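Kitchen workshop notebook, Purkmont
Sunday, late morning

Back at the long table with the rice again. I meant to get on with the labels for the dry goods shelf, but I had promised myself I would settle the question of what the practice servings should look like before the March group comes in, and once the bag was open that was the morning gone (happily, I should say, it is a very soothing thing to pour).

We are staying with the long-grain for now. The Kırmızıgül bag is nearly finished and there is a Steltuno one behind it in the cupboard, so please use up the first before cutting into the second. I weighed out 100 grams for the first try and it looked mean on the square plate, so I kept adding until it made a proper heap, and then forgot to write down where I stopped. Sorry! The carrot went down as well, unpeeled, and I rather like the pair of them together, the orange is so cheerful against the black.

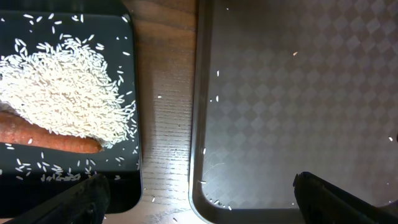
Notes on spillage

Raw rice travels. There were grains on the wood between the plate and the tray, and a few in the tray too, sitting on that diamond or checkered pattern where they are easy to miss if the light is poor. The rounded rim on the plate is a nice thing to have but I wouldn't count on it with a pile that size.

I tried the small scoop and the big spoon, 15 turns with each, and I still prefer the scoop, though my wrist was tired by the end and that may not be fair to the spoon. Wiping the table with a damp cloth just drags the grains along the grain of the wood. A dry pastry brush is far better, and ours is in the drawer with the Kavura peelers.

For next time: weigh the heap before tipping it back, try 2 smaller carrots, and find the lid for jar 13, which I have been meaning to do for weeks. Any swept-up rice goes in the practice jar, please, never back in the bag.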